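What I learned from moving to a smaller place

I moved in July, from a two-bedroom in Flestport to a one-bedroom in Fulurbridge. The rent is lower and the walk to work is 10 minutes. The new place has less of everything: one closet, a short kitchen counter, and a living room where you can't put a couch and a dining table at the same time.

I've had a few emails asking how the move went, so I'm writing it down.

Getting rid of things

I started six weeks out with the books. I kept one shelf. The rest went to Geeta Nautiyal, who runs the book swap at my old building, and she took all of it except the tax guides.

Clothes were easier than I thought. Kitchen stuff was harder. I own two stockpots and I use both of them, but only at Thanksgiving. I kept the bigger one and it lives on top of the fridge.

Furniture took the longest. The dining table was seven feet long and seats eight. I listed it for three weeks and got messages from people who wanted to know if it came apart. It doesn't. In the end my cousin Hauke drove over with a trailer and took it for his porch. I miss it a little.

The truck

I used Bhardwaj, a small moving outfit with two trucks. They quoted by the hour and the bill came out close to the quote. They were late by 20 minutes on a Monday morning and called ahead to tell me. The one problem was the box spring, which would not go around the landing on the second floor. It went back down and I bought a platform bed instead.

Measure the stairs. I measured every room and forgot the stairs.

Tables

I eat at a small table now and I'm getting used to it. What I look for is a light top that doesn't show crumbs and rounded corners, since I walk into things at night. Carpet is fine under it as long as the chair slides. Gray hides most of what I drop.

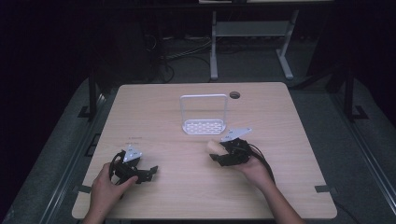

What I'd do differently

I would pack the bathroom last. I packed it first and spent four days digging through a box for dental floss.

I would also skip the storage unit. I rented one at Eremau for the things I couldn't decide on, and when I went back in the fall I gave away nearly all of it. The only things I brought home were a lamp and a box of photos. That was a lot of rent for a lamp.

The heating in the new place is noisy and I don't know yet what the winter bills will look like. My neighbor Kusum Bansal says hers are about half what she paid in her old house, but she keeps it colder than I would. I'll post the numbers in the spring if I remember to save them.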